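Wanted: people to squeeze things at the Ladbridge Robot Club

Ladbridge Robot Club is looking for new members for its gripper project, which runs until the Prirham Cup in July. We have 19 members at present, of whom a fair number joined for the biscuits and stayed because they couldn't find their coats.

The job is easily described. We are teaching a two-fingered gripper to pick up household objects without dropping, crushing or launching them. You hold it by hand, guide it to the object, close it, move the object somewhere else and let go. Then you do it again. Our target is 3,000 decent pick-ups before the Cup, and the word "decent" is doing a lot of work there. Obed Asante decides what counts, and he has never been accused of generosity.

Between pick-ups there is a fair bit of looking at a white surface with the fingers open and nothing between them, while somebody argues about what comes next. New members should be comfortable with this.

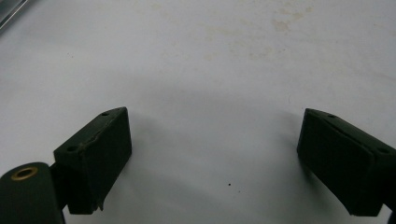
The finger pads are dark green and have had some wear: light scuffs along a top edge, one rough corner. Each has two mounting holes in its top face, so swapping them is a job for a beginner with a screwdriver and some patience. The stains on the white surface are older than most friendships in the club and will not be discussed at interview.

What you would be doing

Two evenings a week, two hours each, at the Vekent Road workshop. One evening is for pick-ups. The other is for going through the recordings, labelling them and finding out how many have to be done again. You may also be asked to fit new pads, sort the spoon drawer, or explain the project to visiting parents in under a minute.

Who we want

Anyone over sixteen with steady hands and a high boredom threshold. You don't need to code, though if you can, please mention it quietly or you will be given the Shakya software to look after. Left-handers are very welcome, as all our recordings so far lean suspiciously to the right.

What you get

No money. Tea, a key to the workshop once we trust you, and a place on the team sheet at Prirham. Bus fares are paid back on production of a ticket, eventually.

How to apply

Write a few lines to Senyo Quartey, care of the club, saying which evenings you can manage and what is the most awkward object in your kitchen. Bring the object to your first session. Applications close on 2024-12-26, when Senyo expects to be glad of an excuse to leave the table.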